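Stromabschlag nach Umzug zu hoch – kann ich ihn senken lassen?

Frage von Edem Ofori

Guten Tag, ich bin im April nach Marken umgezogen und habe jetzt einen Brief von Skarnonura bekommen. Der Abschlag soll 201 Euro im Monat sein, obwohl ich alleine wohne. In der alten Wohnung waren es 40 Euro. Am Telefon sagte man mir, der Wert komme vom Vormieter. Muss ich das zahlen, bis die Jahresrechnung kommt? Ich habe Angst vor einer Sperre.

Antwort von Sarpong

Einfach nicht zahlen würde ich nicht, sonst kommen Mahnungen. Schreiben Sie dem Versorger – am besten per Brief – und nennen Sie den Zählerstand vom Einzug und den von heute. Wenn Sie glaubhaft machen, dass Ihr Verbrauch deutlich kleiner ist, muss er das beim Abschlag berücksichtigen. Bei mir waren es 353 kWh in zwei Monaten, danach wurde der Betrag angepasst.
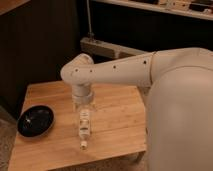
Zuletzt geändert: 30. Mai 2025

Antwort von Cokcombe

War bei mir auch so, habe 1.096 Euro zurückbekommen, aber erst nach der Jahresrechnung. Falls der Versorger nicht antwortet, gibt es noch die Schlichtungsstelle. Das Übergabeprotokoll bitte gut aufheben.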